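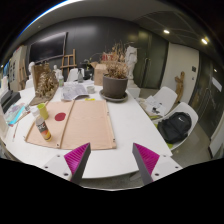 A reader wrote in after last year's report to say that the Castora packaging works in Grurkby was worth the trip only if you took the early tour, when the filling line is running. We took the advice and signed up for the Sunday open day, first group, 22 people.

The works fills bottles and jars for small food makers in the area. The minimum order is 1,000 units, down from what it used to be, and the smallest customers share a run. Parking is across the road and hearing protection is handed out at the door. The tour goes through receiving, washing, filling and labeling, then back past the loading dock. 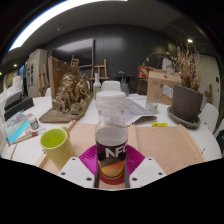 Jars take up one whole side of the warehouse, stacked on pallets by neck size. The guide spent a long time on lids. A white screw lid on a tall clear plastic jar, like the one with the NFC can inside it, is easy for a customer to grip, but it costs more to ship than a narrow one. Dry goods mostly go out in jars of that shape.

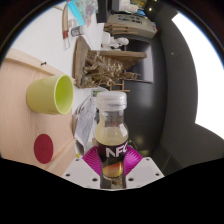
Bottling is in the next hall, where the floor slopes to a drain and the noise makes questions hard. Juice is the main product from September on. The small glass size with a ridged screw cap is filled to just below the shoulder, and the gap is checked at station 16. Bottles with too much or too little are pulled off by hand.

The shop by the exit takes cards. Tours last 103 minutes on the schedule and ours ran over. Wear closed shoes.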